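Skadton Chore Study: progress report, June
Prepared for the Lastska program office by Chidubem Edet

Thank you, first of all, for your patience with the timing of this one. I had promised it for the end of May, and then the second round of trials ran long and I thought you would prefer a report with the second round in it over a punctual one without. I hope I guessed right. The spending sheet went to Grimshaw separately and there is nothing alarming in it, apart from the line for replacement gripper fingers, which I will come to.

You will remember that the grant asks a plain question: can a two-armed machine do the sort of chores that a household or a small shop would happily hand over today, if it could? We picked three families of chores for this period, namely folding, shelf tidying, and putting together or taking apart simple furniture. The first two were covered at length in my last report, so I will be brief about them and spend most of the space on furniture, where the real news is.

Folding has settled down nicely. Hand towels and pillowcases are now boring, and I mean that as high praise. Fitted sheets are not boring at all and I would like your permission to leave them alone until the fall. Shelf tidying goes well as long as the goods are rigid and stand up by themselves. Bags of rice and anything in a soft pouch still slump over, and the machine is slow to notice when they do.

Now to furniture. We chose plastic chairs with tubular legs that push into sockets under the seat. They are cheap, they are light enough for the arms, and every church hall and snack bar has a stack of them in a back room with a leg or two missing. The work is done on a table covered in black cloth, with both arms free to reach in from the near side.
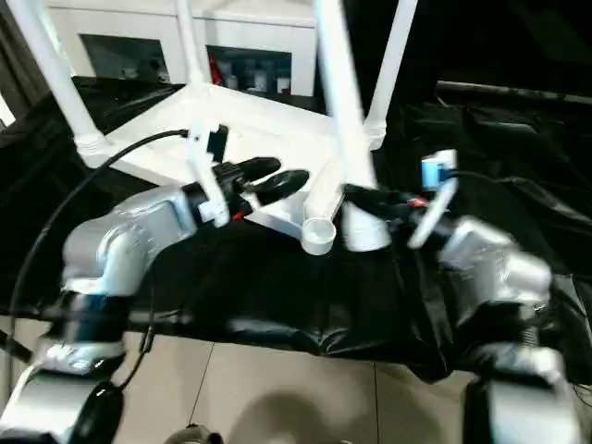
The part I had underestimated, and I suspect you may have too, is how much of this job is simply holding on. A person working on a chair pins it with a hip or a knee, or tucks it under an elbow without giving it a thought, and has both hands left over. Our machine has two grippers and that is the end of it. One has to steady the chair while the other does the work, and if the steadying one lets the seat turn even slightly, the leg goes in crooked and binds. We lost most of the first round to exactly that.

We ran 158 furniture trials in all this period. A trial counts as one leg, in or out, and we called it a success only if no one touched anything between the start and the finish. By that rule 90 of them succeeded. I know that number will look modest next to the folding results, and I did go back and forth over whether to give you a kinder one with the small nudges allowed. In the end I felt you would rather have the strict count and hear the explanation with it, so that is how the tables in the appendix are laid out too.

The explanation, as best I understand it, has two parts. Taking legs out is a good deal easier than putting them in, and most of our successes are of that kind. Pulling is forgiving. Pushing a round tube into a round cup asks for the angle and the position to be right together, and the white plastic gives the cameras very little to go on, white leg against white seat against white socket. The black cloth was Prullulell's suggestion and it has helped the software find the outline of the chair, though it does wrinkle and creep toward the edge of the table during a long session and has to be pulled straight again.
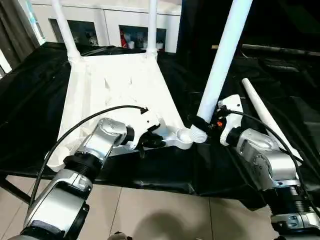 The second part is the fingers. They grip a tube well when it crosses them squarely and badly when it comes in at a slant, and a chair leg nearly always comes in at a slant. We wore through 9 sets this period, hence the line on the spending sheet. Prullulell has offered to try a softer pad with a shallow groove down the middle, and I would like to take them up on it, as the cost is small and falls within the supplies budget.

There is also the matter of time, which I know interests your reviewers from the shop-floor side. A leg that takes me a few seconds by hand takes the machine several minutes, a fair portion of it spent looking, backing off and looking again. I don't find this discouraging for a back room after closing, where the hours are quiet anyway. For anybody waiting to sit down, it won't do yet.

So my answer for the period is a mixed one. I would trust the machine with a basket of towels. I would trust it to take chairs apart if someone looked in from time to time. I would not yet trust it to build a chair that I then offered to a guest, and we still check every leg by hand before a chair goes back into use.

For the coming period I propose the following, and would welcome your thoughts.

Grooved finger pads, fitted to both arms, with the same chairs so that the results can be compared.

A simple clamp at the table edge, tried in half the trials. There was a lively disagreement here about whether a clamp is cheating. My own view is that people use clamps all the time and a shop would gladly buy one.

A first look at folding step stools, which have hinges and therefore new ways of pinching things.

A visit from your side, whenever suits. Mornings before 11 are best, while the light in the room is steady, and Grimshaw knows the way in through the Skadton yard. The trial logs are ready to share and I am glad to walk anyone through them by phone beforehand.

With warm thanks for your continued support,
Chidubem Edet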